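Home News What's On Schools Join In Contact

PRESS RELEASE
For immediate use, 2/28/24

Skestard Robotics Club opens its tabletop challenge to every school in the valley

My name's Abdelilah Sqalli and I run the Skestard Robotics Club, so I get to write the press releases as well as order the biscuits. I've been wanting to write this one for ages! From today, the Furmont Tabletop Challenge is open to any school, college or home-taught group in the Furmont valley that fancies a go, and it won't cost anybody a penny to enter.

If you've not come across us, we're an after-school club for students aged eleven to eighteen. We started in September with a room at the Furmont community centre, a big screen that hums, and a list of people who'd put their names down at the summer fair. I thought we'd get a dozen or so. We now have 96 members across two sessions a week and I've had to borrow chairs from the choir (thank you, choir, you'll have them back for your concert, I promise).

The challenge came out of a grumble. Our older students had been to a couple of competitions where teams had to turn up with a machine they'd built, and they loved it, but the teams with a proper workshop and a bit of money were always going to have a better day than the teams without. So we sat on the floor one evening with a flipchart and asked what a competition would look like if every team had the same robot, the same table and the same objects, and the only thing that differed was the thinking that went into it. What we ended up with runs entirely in simulation. You need a fairly ordinary computer, a login from us, and patience. Quite a lot of patience.

The round we're launching with is called Odoi, after the team name of the four students who wrote the first version of it. It's a small household job: there's a bowl with a red ball in it, a green sponge and a yellow box with a watermelon slice printed on the side, and the bowl has to end up sitting on the sponge with the ball still inside. The box stays where it is. That's the whole task, and I remember reading it out to the group and one of our Year 8s saying "is that it?" in a voice of real disappointment. She has since changed her mind!

What makes it hard is all the stuff your own hands do without asking you. How far down do you bring the gripper before you close it? Which bit of the rim do you go for? If you grab one side and lift, the bowl wants to tip, and once it tips the ball gets ideas. Our students have argued about bowl rims more than I'd have believed possible. We have one group that swears by a slow approach from the side and another that wants to come straight down from above, and they've stopped sitting together at break.

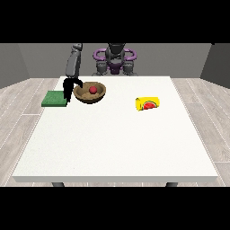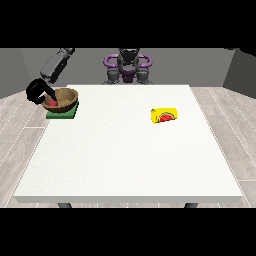

Both of these come from Odoi, one with the bowl on the table and the other with it on the green pad.

Jennet at Gakaline Sixth Form told me she'd expected her lot to find it babyish and they ended up asking if they could stay on after the bell. The bit she liked best, she said, was that the quiet ones did well, as it's a job that suits people who watch carefully and change one thing at a time. She also said the scoring sheet was confusing and the font was too small, and she's right on both counts, so we've redone it.

I should explain how teams go about it, as I've had a few emails already from teachers worried they'd need to be programmers. You don't. There are two ways in. The first is to drive the arm yourselves, recording each attempt and then picking your best ones to teach the robot from. The second is to write the movement out as steps, which suits people who like a list and a ruler. Plenty of our own students do a bit of each – they'll drive it by hand until they've got a feel for the bowl and then go off and write it down. Either way is fine with us and both are scored the same.

Between September and now our members have logged 274 attempts at Odoi that we kept, and of those, 178 finished with the ball in the bowl and the bowl on the sponge. I'm really proud of that second number. I'm also fond of the others, which we keep in a folder and go through together with the lights down. You learn such a lot from a ball rolling off a table. We had a whole session on one attempt where the bowl was set down beautifully, perfectly level, right next to the sponge, and the team that did it gave us a very good talk on what they'd got wrong about where the sponge's edge was.

Scoring goes like this. Each team's robot gets a set of tries with the objects moved a little each time, so you can't just learn one path and hope. You get marks for lifting the bowl, for keeping the ball in it, and for placing the bowl on the sponge. You lose some if you knock the yellow box. We put the box in quite late on, after a run of teams found that a big sweeping swing of the arm worked very nicely on an empty table, and I can't say it made me popular that week.

There are marks for the notebook too, and please don't skip it. I'd say a good third of the joy of judging is reading what people wrote down when it went badly. Drawings are welcome, crossings-out are welcome, tea stains are tolerated. We're looking for teams who can tell us what they tried, what happened and what they did next, in their own words. A notebook can be on paper or on a computer, and if anyone would find it easier to record themselves talking then send us that and we'll listen to it.

Teams can be from two to five students. Each school can enter up to 2 teams in the junior group and the same again in the senior group, and mixed teams from different schools are very welcome if you're short of people. If you've got just one keen student and nobody to pair them with, write to me anyway. We've matched up several people like that already and they're getting on like a house on fire.

You don't need to have your own kit. Once you've signed up we send a login and a short starter pack with a practice table, where you can move the arm about and pick up the sponge until you feel brave. If your school's computers are elderly (ours are), you can book a slot on the machines at the community centre, after school or in the holidays. Somebody from the club will be there to help, and it will nearly always be a student, as they're far better at it than I am. I once spent a full half hour closing the gripper on nothing while a twelve-year-old ate a satsuma and waited for me to notice.

The final will be held at the community centre, with every team's runs shown on the big screen and families invited. We'll have a have-a-go corner for little brothers and sisters, and there'll be cake. Prizes are modest, and include a trophy made by our own members out of printer parts. It's heavier than it looks and a bit sharp on one side. There's a prize for the best notebook and another for the best recovery, which goes to the team whose robot gets itself out of the worst pickle.

Teachers often ask me what this is for, and I think it's a fair thing to ask when your timetable's full. My answer is that our members have got braver about being wrong. They'll try something, see the bowl go over, say "right" and have another go, and I've had parents tell me they've noticed it in maths homework as well. Some of them want to work with robots one day and plenty don't, and they all seem to be enjoying themselves.

To enter, or to ask me anything at all, get in touch through the club desk at the Furmont community centre and ask for the Tabletop Challenge form. It's one side of paper. Entries from schools outside the valley will go on a waiting list for now, purely as we've only so many logins to hand out, but do get your name down and I'll come back to you.

Press visits are welcome at any club session. Just let me know beforehand so I can check permissions with families, and our students would love to show you round – be warned that you'll be asked to have a go yourself and that they will keep your score.

Contact for press: Abdelilah Sqalli, Skestard Robotics Club, Furmont community centre

Contact us | © Skestard Robotics Club | Back to top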